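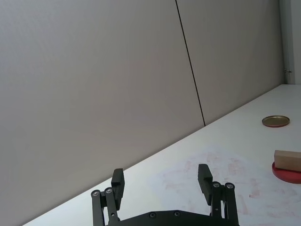 Figura 8. Pinza abierta, vista desde la cámara de muñeca. Dedos separados y sin pieza.

8. Comprobación de la pinza y de la cámara de muñeca

Este apartado se aplica a las células Husar con pinza Brendeck de dos dedos paralelos. La comprobación se realiza tras cada cambio de dedos, tras una colisión y al inicio del turno del lunes.

PRECAUCIÓN: peligro de aplastamiento entre los dedos. Antes de tocar la pinza, lleve el brazo a la posición de servicio, pulse la parada de emergencia y corte la alimentación de la herramienta.

8.1 Inspección mecánica

1. Limpie los dedos y los brazos del paralelogramo con un paño seco que no suelte pelusa.
2. Revise los tornillos de las articulaciones a ambos lados. Las cabezas deben quedar asentadas y sin marcas de roce.
3. Revise los dos tornillos pequeños de la placa de palma. Si alguno sobresale, sustitúyalo; no lo reapriete.
4. Mueva cada dedo a mano en sentido lateral. Si nota holgura, anótela en el parte y no continúe con 8.2.

8.2 Apertura y referencia

1. Rearme la parada de emergencia y restablezca la alimentación de la herramienta.
2. En la consola Listetden, abra Herramienta > Pinza > Referencia.
3. Ejecute el cierre completo a velocidad reducida y espere el aviso de fin de carrera.
4. Ejecute la apertura completa. El contador debe indicar 693 pasos.
5. Repita el ciclo 16 veces. Si el contador cambia entre ciclos, vuelva a 8.1.

Nota: el valor de pasos corresponde a los dedos rectangulares de serie. Para otros dedos, consulte la tabla 17.

8.3 Encuadre de la cámara

1. Con la pinza abierta, compare la imagen en directo con la figura 8.
2. Los dos dedos deben verse en la parte inferior, uno a cada lado del centro, con el hueco entre ellos despejado. El borde superior de la placa de palma debe quedar visible.
3. Si la imagen está desplazada, afloje la brida del soporte, corrija el giro y vuelva a apretar.
4. Guarde la imagen como nueva referencia.

Nota: los restos rojizos sobre el tablero blanco, como los que se aprecian a la derecha de la pinza en la figura 8, pueden alterar la segmentación por color. Limpie el tablero antes de calibrar el color. Para comprobar el encuadre no es necesario retirar los objetos de la mesa, siempre que queden fuera del recorrido de los dedos.

Incidencias: Mandla Rampersad, mantenimiento, Stundholm. Adjunte el parte y la imagen de referencia anterior.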